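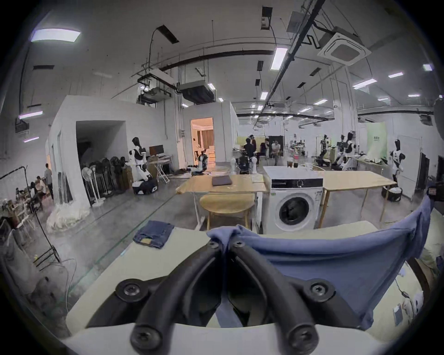

Light blue garment and folded jeans on a pale table.

How to Prepare Episode Files for an Overseas Broadcaster

102 shares | 6 comments

A finished drama episode needs a second set of files before a foreign channel can air it. The steps below follow the Droseck delivery sheet, but most buyers ask for much the same items.

1. Read the delivery sheet first. Note the frame rate, the audio layout and the latest date for fixes. If the buyer wants 50 fields per second and the show was shot at 24 frames, settle the conversion method in writing.

2. Export a textless master. Remove the opening titles, place captions and end credits. Put the clean shots at the tail of the file, in program order, with two seconds of black between them.

3. Split the audio. Dialog goes on its own tracks. Music and effects are mixed together without speech. Check crowd shots, where stray words often stay in the effects track.

4. Build the dialog list. Each line needs a start time, the speaker and the exact words. A 50-minute episode usually runs to some 655 lines. Oteo and Busotik both import the list as tab-separated text. Busotik drops any line longer than 1,000 characters, so split long speeches.

5. Add notes for the translator. Explain slang, period terms and jokes that depend on a name. Mark any line that is repeated in a later episode.

6. Fill in the music cue sheet. Enter title, composer, publisher, length and use (background or featured). Vishwakarma rejects sheets with blank publisher fields; enter "unknown" if you have to.

7. Run a full playback of the exported files, at normal speed, on a different machine. Log faults by timecode. Re-export only the affected reel and update its checksum.

Upload the video last. The text files can go as soon as picture is locked, usually in April for a fall slot.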